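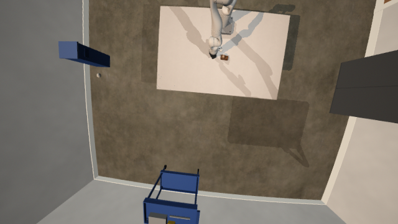 The big white table at Mulluvow

Posted in October by the Mulluvow office

About Us

Mulluvow is a small cooking and baking school on the second floor of the old Poulain mill, and we love it here! We teach evening and weekend classes to anyone who wants to make better food at home – beginners, teenagers, people who have baked for years and still can't get a decent rye loaf out of the oven.

We started with 2 classes, bread and soup, in a borrowed church kitchen. The soup class filled up first (we were surprised too), and it's still the one people sign up for again and again. Now the calendar holds 71 classes a year, from dumplings and flatbreads to our long winter course on preserving, which gets wonderfully messy around the plum jam stage.

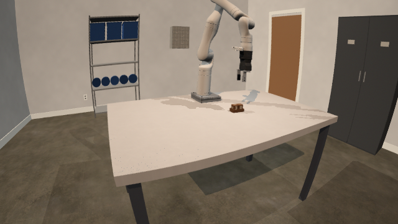 One of our soup regulars wrote to tell us that she came for the chicken stock and stayed for the arguing about salt, and that her freezer has never been so full. We do argue about salt. Bring an opinion!

Groups are kept small so everyone cooks, and everyone eats at the end. Most of our flour comes from Brillaver, a mill up the valley that grinds a dark, nutty whole wheat we can't stop talking about. Vegetables come from the Lokby growers, and whatever turns up that morning usually decides what goes in the pot.

We also lend out books. The shelf by the stairs has 600 of them now – old church cookbooks, canning guides, a whole row on noodles – and students can take any of them home between classes. Please write in the margins if a recipe needs fixing. Some of our favorite pie notes came to us that way.

Filed under: Who We Are, Classes, Bread & Soup

Contact: Mulluvow, Poulain Mill, Box 3778 | © Mulluvow | Back to top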